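Cotton sheets pilling after a few months, is it my washer?
Laundry and Linens > Bedding care

Sunita Sisodia
I bought a cream fitted sheet for the big bed in November and it already has small balls of fuzz across the middle. The package says Tostever, 60% cotton and the rest polyester. I wash it warm with everything else, including towels, and dry it on high. The old sheet was from Vallholm and lasted years in the same machine. It also wrinkles badly now and won't lie flat even right after I make the bed. Is this the washer, the dryer or just a bad sheet? I would like to avoid buying another one if I can fix this.
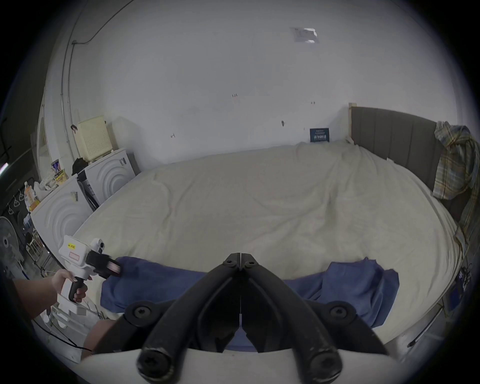 2 replies, sorted by oldest

Plelberg
Mostly the blend. Polyester is strong, so the fuzz balls hang on when they would fall off plain cotton. Towels make it worse because they rub against the sheet the whole cycle. Things I would change:

Wash sheets alone, on cool, on the gentle cycle.
Turn the sheet inside out.
Dry on low and take it out while it is slightly damp. That helps with the wrinkles too.
Skip the fabric softener.

For the fuzz that is already there, use a fabric shaver. Pull the cloth tight over the mattress first and go slowly, or you will cut a hole. Try a corner before you do the middle. 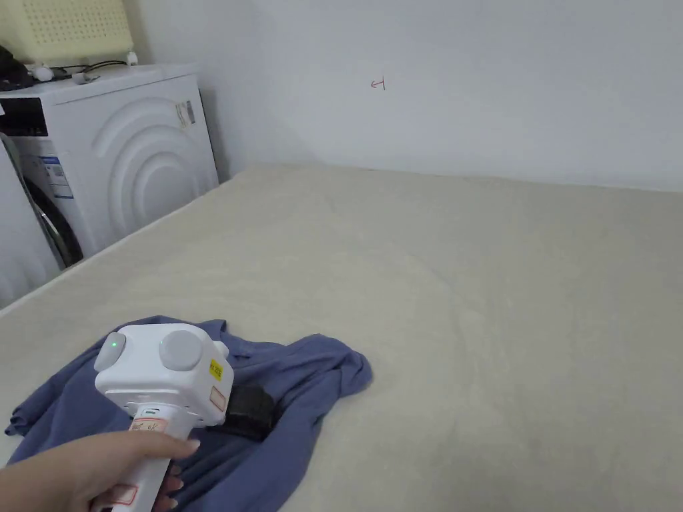 Dark clothes should stay out of that load as well. Navy lint shows up on cream right away and it gets caught in the pills. A lint roller takes off some of it but you will be doing it every week.

Pant
I had the same brand and threw it out. Check the spin speed though. Mine was at 3,000 according to my husband but I think he read it wrong, it was probably lower than that. Anyway I turned it down and the next set has been ok so far.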